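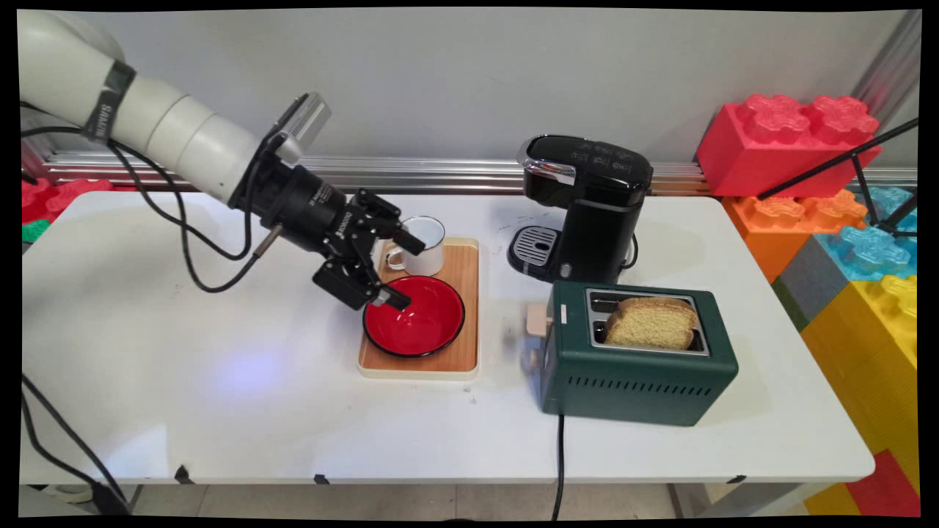 You only need more of them, a reader commented on my last post, just leave the thing running until you have hundreds. I wish! We got to 36 breakfast demos at Mondemell in October and I would trade half of them for five good ones.

My trouble is sameness. I'd been putting the mug at the back of the tray and the bowl in front every single time, because that's how I'd set a tray at home, and the policy (Rerkness, our little training setup) learned exactly that and nothing else. Swap the two and it went for the bowl like it had a handle.

So now I shuffle before every take. Toaster over a bit, mug handle turned some other way, bread in the other slot. It's slow — a take can run up to 60 seconds and the reset is longer than that — and my hands get lazy by late afternoon, which shows up in the data as these wobbly little approaches to the rim. I threw out 2 of those yesterday and should probably have thrown out more.

Next up is the toaster lever, which I keep putting off. It's small and I miss it a lot.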